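Chapter 5
Glaze and Color

In the last chapter we followed the clay until its first firing. Now we come to the glaze, the thin layer of glass that closes the surface and gives it color. The potters of Grevness kept 842 recipes for it, and most of them differ only in the amount of copper.
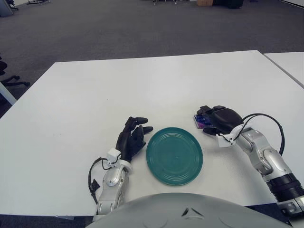 Copper gives green when the kiln has plenty of air, and red when the air is taken away. Relief is also important for the color. On a plate with raised rings on the rim, like the teal-green one on the white table, a runny glaze can become thin on each ridge and collect between them – Aerts calls this "breaking". We return to it in section 5.2.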